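Jul 29, 2022
Harketti cell, simulation side. Notebook.

Spent the morning on the gripper model before touching anything else. The Plituteck import had the finger collision shapes at the old size, so contacts were being reported early and the grip force never settled. Rebuilt the shapes from the current part files and reloaded the cell. Physics step is now 2 ms, solver unchanged.

Checked the wrist view first. Finger links draw in the right order and the joint seams line up with the part files. Shadows are still coarse at this resolution – leaving that alone, it costs too much to fix.
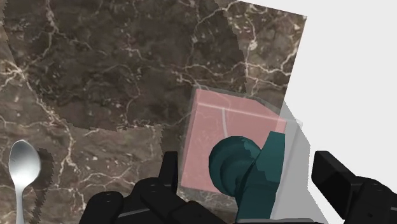

Wrist view: fingers, pink cube, teal part, spoon at left.

Contact log is set to keep the last 3,000 steps. It was 500, too short to catch a full close and lift. Old logs moved to the Serrano share under December, where the first import notes are.

Ran the joint limits next. Elbow and wrist both stop where they should. Base mount offset was wrong in the config (someone had typed it in by hand), now read from the cell file like everything else. 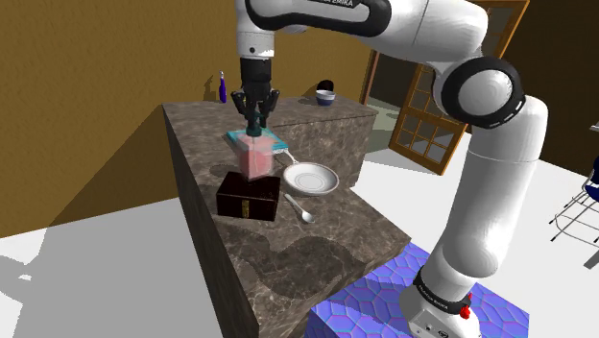

Finger closing speed is still the setting I trust least. Tetitz wants it raised for the long runs, but I'd like the force curve flat first. For tuning I am using the pose with both fingers closed on the pink piece with the teal lid, over the dark brown box, since the plate and spoon are both near enough to show up if the approach path is off. Left the speed at the default and wrote the value in the config header.

To do:
– 300 resets overnight with the new finger shapes, same seed as before
– compare contact log against the old shapes
– wrist camera near clip, still at the import value
– back up the cell file before anyone pulls the next Plituteck update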